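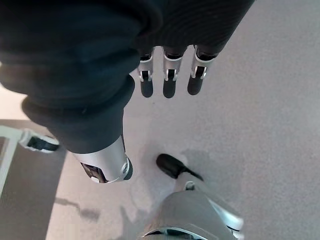 Classroom walk-round, checked 08/10/2022

Right, I do this before the children come in, with a coffee in one hand, so forgive the scribbly comments. It's the sheet Anca Avram and I put together when we shared the Zatach room, and I've kept adding to it ever since!

1. Door opens fully and isn't wedged. OK. The wedge had crept back again, so I've put it in my desk drawer.

2. Fire route clear from every table. Not quite. Table 7 was pushed right up to the coat pegs and you had to go sideways to get past (I tried). Moved it, and put tape on the floor so the children can put it back themselves.

3. Chairs and tables sound. 34 chairs, one with a split seat. Taken out and reported, job number 587.
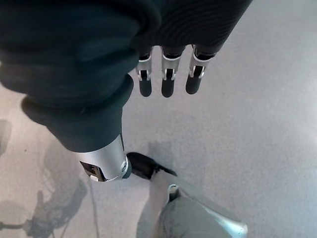 4. Bags off the floor. Fail, every single time. I'm trying a bag monitor for each table, changed weekly, and I'll let them choose their own badge. They do love a badge.

5. Scissors counted in and out. 13 pairs out, 13 back. Lovely. Whoever gives them out collects them, and that has cut the arguing right down.

6. Sockets and leads. OK, but the projector lead still crosses the carpet corner. Mat over it for now. Ask Szilágyi about a longer one that goes round the wall.

7. Shelves and displays secure. The Hetura bookcase is fixed top and bottom. Big atlases moved to the lowest shelf.

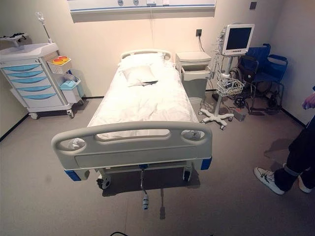 8. Quiet corner. I can see it from my desk, which I couldn't last January when the easel was in the way. Cushions fine, timer needs a battery.

9. Line-up spot. Still too near the sink, so we get pushing and splashing. Going to try lining up by the window and see how they take to it.

10. Class list and allergy sheet by the door. List fine, allergy sheet out of date. New one to print before lunch.

Still to do: seat, lead, battery, allergy sheet.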